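Ulmont Handheld Support
Ticket 1552: Left grip reports closed when it is not closed
Product: Ulmont two-handed grip set, handheld
Opened by: Arif Kodikara
Status: Resolved, with grumbling
Priority: Normal (changed from Urgent by support, changed back by customer, changed again by support)

Original report

We use the grips to record folding and packing work in ordinary homes. The task that broke things is the dullest one on our list: take a disposable face mask, fold it, put it down near its packet. The left grip logs the jaws as fully shut while there is plainly a mask between them. According to the log, I have spent a full session carrying nothing with great care.

The right grip behaves. I have tried being stern with the left one.

Firmware is the June release on both. Recording software is Bulwood, also current. No drops, no spills, and nobody has sat on it, which I mention only because your form has a box for that.

Reply from support

Thanks for the report. Please run the zero routine with the jaws empty, then send the jaw reading at fully closed and fully open. The reading should be 0 closed and 800 open.

Customer update

Closed: 0. Open: 800. Textbook. Then I picked up a mask and it said 0 again. Same with a folded receipt. A sock reads fine, so if your other customers only handle socks I can see how this got past you.

Reply from support

Thin items can fall under the contact threshold, which ships at 100. Anything under that is rounded down to closed. A single mask should read higher than that if it is folded over and held by the pads. Could you check:

1. That both pads are seated all the way down and neither has crept toward the tip.

2. That the jaws meet evenly when closed with nothing in them.

3. That the item is held between the pads, with the elastic hanging free. Ear loops that get into the linkage will give you strange numbers and, sooner or later, no ear loops.

Customer update

Pads are seated. Jaws meet evenly. I redid the pickup with the mask folded narrow and upright, loops dangling below, on the bed where we do most of these. The fold sits between the blue pads the way your manual likes it.
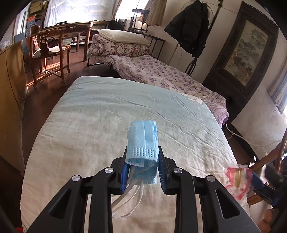
What the log said

Left grip, mask held: 0
Left grip, mask released, jaws open: 800
Right grip, same mask, same fold: 187

So the two grips disagree by 187 about whether the mask exists. I side with the right one.

Reply from support

That helps. Can you open the Bulwood device page and read us the threshold for each grip separately? It's under Advanced, then Contact, then the small arrow that looks like decoration.

Customer update

Found the arrow. Right grip threshold is 100. Left grip threshold is 800.

I did not set it to 800. I didn't know there was an arrow.

Reply from support

We can reproduce this. If you run the zero routine on the left grip and press Save while the jaws are still open, the June firmware writes the open reading into the threshold field. After that, every position short of wide open is treated as closed. The right grip uses a different save path and isn't affected.

The sock is harder to explain. Could you try it again?

Customer update

Sock also reads 0. I must have tested it with the right hand. I withdraw the remark about your other customers.

Workaround

Set the left threshold back to 100 by hand. Close the jaws before pressing Save. Restart Bulwood, or it will go on using the old value out of loyalty. Recordings made with the bad threshold can be repaired if raw jaw readings were switched on. If they were off, the left hand data is gone.

Customer update, 17/07/2026

Threshold reset, software restarted. Left grip now reads 187 on the mask — a perfect match, and slightly smug about it. Raw readings were on for everything except the first session, so that one gets done again.

Please leave this open until the save bug is fixed. Also, please make the arrow bigger.

Reply from support

Firmware fix is queued for the next release and tracked separately. Closing this ticket as resolved by workaround. The arrow has been passed to the design team.

Customer update

I asked you to leave it open.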